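Come and join us at Skyrme — two people wanted to help with our peg boards and puzzles

We are looking for 2 friendly, patient people to join the Wednesday table at Skyrme, where we make, mend and lend out peg boards and shape puzzles for anyone whose hands could do with a bit of gentle practice. Some of our borrowers are very small, some are getting over an injury, and our oldest regular is 78 and faster than most of us.

You would be doing a bit of everything, really. Boards come back with pieces missing, or with a peg that has gone tight in its hole, and somebody has to sit down with each one, try every piece in its place and write on the card what needs doing. There is sanding, sorting, the odd spot of painting, and a good deal of sitting beside people while they have a go. Wyn Prydderch looks after the workshop side and will happily show you how he likes the pegs finished (he has views, but he is very kind about them). Thu Trịnh runs the lending shelf and can tell you which board suits whom.

You don't need any qualifications. We would love to hear from you if you like fiddly things, can listen without hurrying people along, and don't mind finding a small blue peg in your cardigan pocket when you get home. Being able to lift a full box of boards would be handy, though we can work round that.

The work is 6 hours a week, paid monthly, with lunch thrown in, and we'd like you to start in February if you can. The first few weeks are spent alongside one of us. There is plenty of tea, and the bus stops right outside.

To apply, please write us a letter, a page or so is fine, telling us a little about yourself and something you have enjoyed making or mending. Post it to Benedikt Auer at Skyrme or drop it in at the front desk. We will invite people in for a chat and an hour at the table, so that you can see whether you like us too! 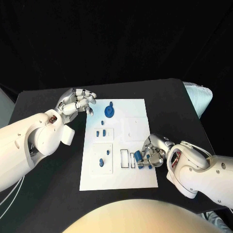
Words and picture: Rhiannon Morgan, Skyrme

A white board on the black table, with its blue pieces. Do ask to try one when you come in — we are always glad to get them out.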